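Last revised September 15, 2018

# Loading a Wire Dish Rack

These notes cover a plain wire basket rack: crossing wires on the bottom, rows of upright prongs, a double rail around the top. It can be a rack that stands on the counter or one lifted out of a dishwasher. The method is the same for both, apart from the section on rollers.

## Before loading

Set the rack on a flat surface with clear space on all sides. If it has handles, fold or turn them outward so they don't lean over the prongs. Press down on each corner in turn. A rack that rocks has a bent foot or a bent bottom wire, and a full load will make it worse.

Check the prongs for bare metal. Where the coating has worn through, rust will mark the rim of a white plate within a few weeks. Vinyl repair caps fit over the tips. Measure the wire first - the caps are sold by inside diameter, and a loose one comes off with the first plate.

Scrape dishes, but leave the rinsing to the wash unless there is dried egg or starch on them.

## Order of loading

1. **Small cups first.** Put them in the far corners, mouth down. Corners are hard to reach once plates are standing in the middle, and a cup held by two sides of the basket can't slide.
2. **Bowls along one side.** Tilt each one against the side wires so that water runs off the foot ring. A bowl with a deep foot needs a steeper tilt than you would expect.
3. **Plates and shallow dishes from the back to the front.** Lower each one between two rows of prongs until the rim touches the bottom wires. All faces point the same way.
4. **Lightweight plastic last.** Wedge it under the top rail or under the lip of something heavier.

Leave one empty gap between a deep dish and its neighbor. Flat plates can go in every gap.

## Handling round dishes

Hold a round dish at two opposite points on the rim, at the widest part. Gripping it above that line lets the lower half swing, and the foot catches on a prong. Keep it level until it is over the slot, then turn it upright and lower it straight down. Glazed rims are slick when wet, so dry your fingers between the wash water and the rack.

Don't let go until the dish rests on both the bottom wires and a prong. If it leans on the prong alone, it will rotate forward when the rack is moved. This is the usual cause of chipped rims.

A dish that is too wide for the prong spacing can lie flat at the front, face down, across the tips. It takes the space of several plates, so consider washing it separately.

## Racks with rollers

Dishwasher racks have roller fittings on the sides. Load evenly from left to right. With all the heavy pieces on one side, the rack pulls down on that set of rollers and jams halfway out. Before pushing it in, look along both sides for handles or spoons sticking through the wires at roller height.

If a roller drags, take it off and clear the axle. Hair and label paper collect there. Most fittings snap off with thumb pressure from the inside - do not pry with a knife. The Moren clip-on type has a small tab that must be pushed in first, and it will break if forced.

## Unloading

Start at the front and work back. Take the plates first and the bowls second. Cup bases hold water in the hollow, so tip each cup over the basket before lifting it past anything dry.

Wipe the bottom wires once the rack is empty. Every July, or whenever the water gets hard, soak the basket in diluted white vinegar for an hour and rinse it well. Skip the soak if any coating is missing.

## Reference position

Shallow round dish at the front of the basket, cups kept to the right side:

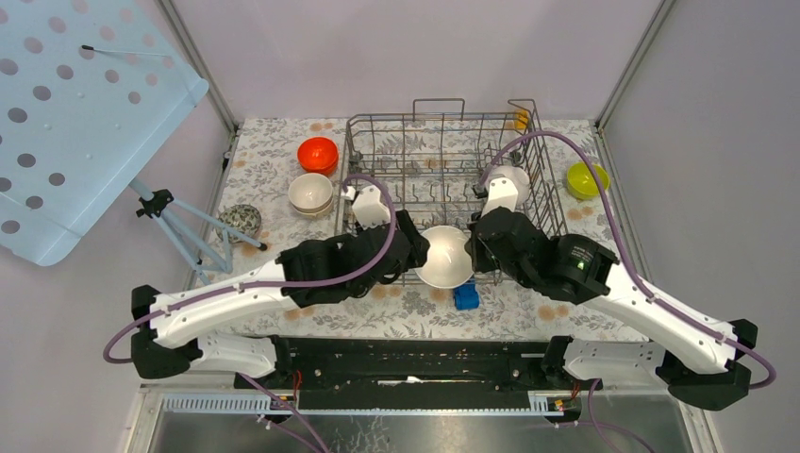
Orsolya Deák: I'd switch steps 1 and 3 for a counter rack. Ours sits under a cabinet and I can't see into the back corners, so the plates go in first and the cups go wherever I can still get a hand down. Also, the vinegar soak took the shine off my rollers. They still turn fine, but I pull all 4 of them off now before soaking the basket. Does the Moren tab push in from the top or from the side? I've broken one already and would like to keep the rest.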